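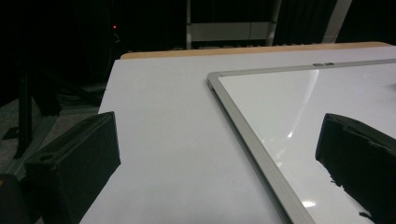
2 min read

Ticket: Right-hand gripper drifts during whiteboard wiping demos
Site: Clidham
Opened: March 30, 2021
Status: Resolved, left open for the glare item
Kit: Nureo hand-held pair, left and right, cabled

Problem as reported

Recordings of the wiping task load without errors, but on replay the right gripper's path slides away from the board partway through. The left path is fine. On the arm, the replayed wipe ends up past the aluminium edge, so the arm stops on its force limit. The operator did not notice anything wrong while recording.

Of 49 demonstrations in the batch, 12 show the fault. All 12 are on the right side.

First checks

Swapped the two cables over at the hub end. Fault stayed on the right gripper. Swapped them back.

Re-ran the finger calibration on both grippers. Both passed. Opening width in the logs matches the fingers at fully open and fully closed, so the finger reading was ruled out.

Checked the clocks. Left and right streams line up with the head camera to within one frame. Ruled out.

Restarted the recorder and did two new demos with the same operator. First one good, second one drifted.

Position tracking
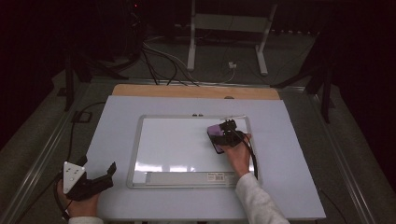 Tracking on these units comes from the camera on each gripper plus its motion sensor, and it needs things in view that stay put. When the view is mostly plain surface it leans on the motion sensor and the error builds up. Wiping is a bad case for this, as the hand stays low and close in. With the right gripper pressed on the purple block against the glossy face of the board, there is very little for its camera to hold on to, and the room past the table is dark. The left gripper is held off in the near corner, away from the wiping, and its tracking held up in every file. I plotted tracked points per frame for a good demo and a bad one. In the bad one the count drops as the wipe begins and the drift starts straight after.

The second cause is reflections. The tracker was picking up bright spots on the board and treating them as fixed points. They move when the camera moves, so they pull the path with them. Masking the board area by hand in one bad file removed most of the drift.
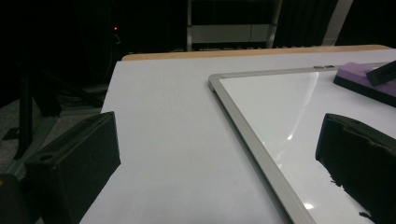 Right half of the table: board, eraser and marker, with glare on the writing surface.

Fix

Tracker config changed to reject saturated patches. This setting was turned off in January for a different task and had never been put back.

Operators to hold both grippers still over the table for two seconds before starting, with the board corner in view, and to lift clear at the end of each wipe — no long strokes with the camera right down on the surface.

Result

Reprocessed the whole batch with the new setting. Of the 12 bad demos, 10 now replay inside the board. The other 2 still drift and have been marked as rejected. They should not go into the training set.

Still open

Glare from the overhead light. Rarnitz have been asked whether a diffuser can be fitted without changing the exposure on the head camera. The Szalai bench uses the same config file, so it needs the same change before its next session.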